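Betside opens its Sunday supper kitchen in June

I've wanted to write this one for ages -- Betside is finally opening its supper kitchen, every Sunday from June! We're a small food hall with big pots, and we've teamed up with Gökçe, the bakery next door, for the bread. There are 80 seats, 40 of them held for walk-ins, so please don't panic if you forgot to book. The menu changes weekly and leans on whatever the Fetden growers bring us (tomatoes first, I hope, I'm mad about them).

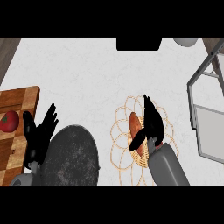
Doors open at 5 p.m. and we serve until the soup runs out. Bookings are open now at the Betside front desk, and press are welcome to come early and eat with us.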